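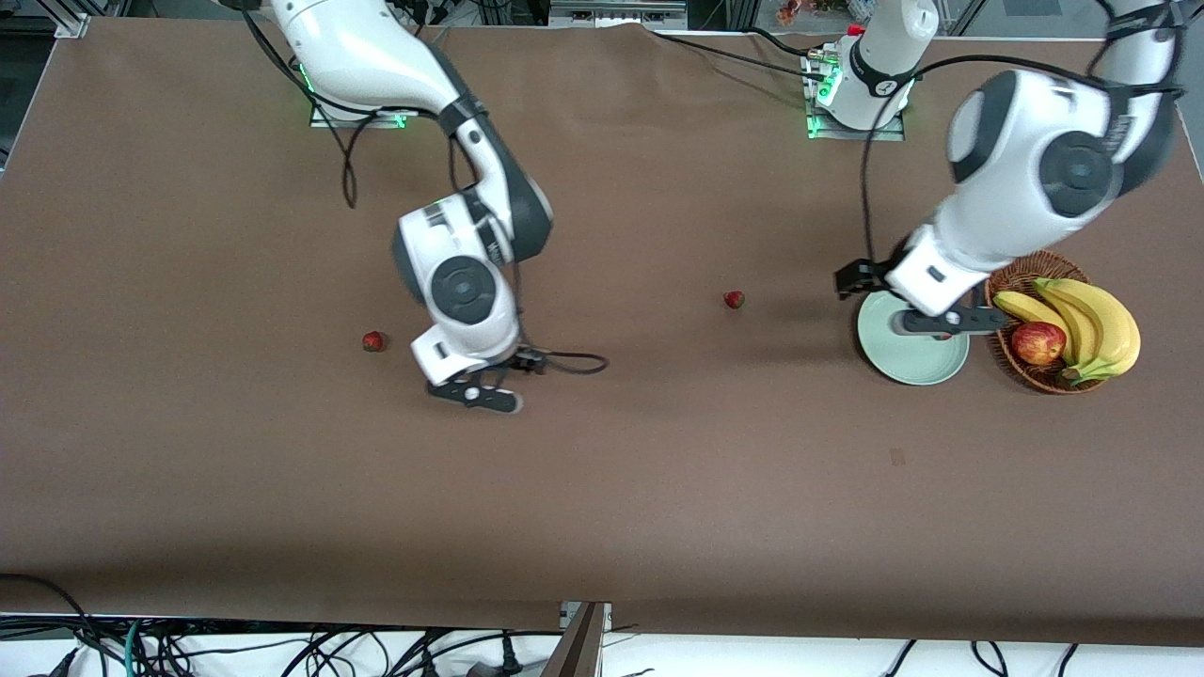 Fruit on the table: bananas and an apple in a basket, with strawberries and a green plate nearby.

Why do we put fruit in a basket?
by Humaira Mengal

Fruit is still alive after it is picked. It takes in a little air, and it gives out water and gas. A woven basket has many small holes between its strands, so air can come to the fruit from the sides too.

Apples and bananas make a gas called ethylene. You cannot see it. It tells fruit to become ripe! If you have a hard green banana at home, put it beside an apple and look at it again after 3 days. 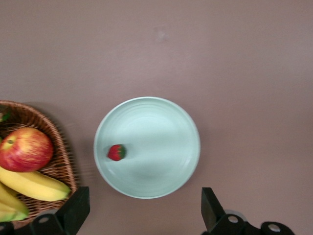

A strawberry is different. It does not get sweeter after picking, and its skin is very thin. If a heavy apple lies on top of it, the strawberry gets a soft brown spot. A plate is a better place for it – there it has room, and nothing presses on it.

Look closely at the small dots on a strawberry. Many people call them seeds, but each dot is a tiny dry fruit, and the real seed is inside. My friend Bushra grows strawberries in her garden, and in June she lets me pick them.

Wash your strawberries just before you eat them. Then pull off the green leaves.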